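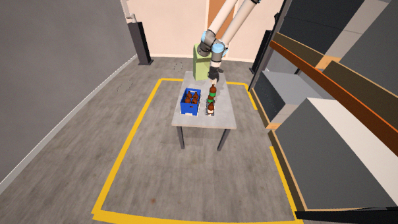 Support says the first thing to check is whether the recording drops frames while I'm steering, so I did that before anything else, and it doesn't. Sixteen demos of the bottle task, no gaps in any of the logs. So we can cross that off.

Let me back up for whoever picks this ticket up next. I'm teaching our simulated arm to take the brown bottles standing beside the blue crate and put them in with the others. I drive it by remote control with the Kingi hand controller, Vevton records, and then we train on whatever I managed to do. The cell is the stock Stullside one with the gray table and the yellow tape on the floor. Everything was fine up to the June update. Now when I bring the gripper down over a bottle neck it hangs just above it and sort of shivers, and if I push the controller a little further it jumps down and whacks the lip (very satisfying the first time, less so after that).

What I've tried so far:

Restarted Vevton and the controller bridge. No change.
Swapped the controller for the spare one. Same shiver.
Went back to the default cell file in case I'd messed something up. Same again.
Turned the motion scale way down. The jump gets smaller but it's still there, and now it takes me forever to get anywhere!

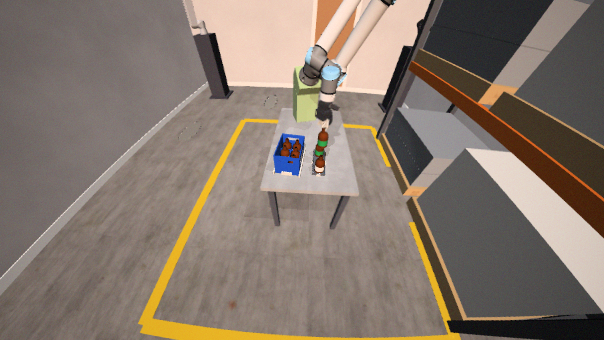 Can you try it with the smoothing filter off, and send the delay number from the bridge window while you're holding still over a bottle? A filter on top of a slow link will give you that hang and jump nearly every time.

OK, done. With smoothing off the shiver is worse but the jump is gone, so I think you're onto something. The delay reads 196 ms holding still and goes up to 300 ms when I start moving down. I don't have a number from before the update, sorry, I never had a reason to look.

I also found a setting in the bridge called "hold last pose," and it was on. I'm pretty sure I didn't turn it on, but I share this login with the rest of the Hornitska bench so who knows. With that off and smoothing set to 3, I can get down onto a neck without hitting it. It still feels a bit like steering a boat. I did a few slow approaches on the bottle at the far end of the row and then some on the one with the whitish label, and the near one is harder for me, mostly because from the room view I can't judge the height very well. Switching to the gripper view helps a ton with that.

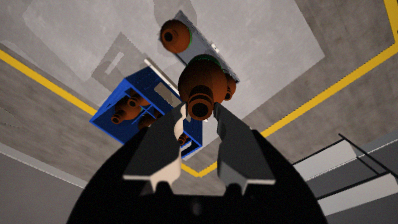 Gripper view, bottle lip between the fingertips.

Two questions left before you close this. Can I keep the sixteen demos I recorded with the jump in them, or will the arm learn to whack bottles too? I'd hate to throw them out, but I'd hate that more. And is there a way to lock "hold last pose" so it stays off for everybody on the login?

I'm leaving the ticket open on my side. I'll record a new batch with the new settings after lunch and attach the bridge log, delay numbers included.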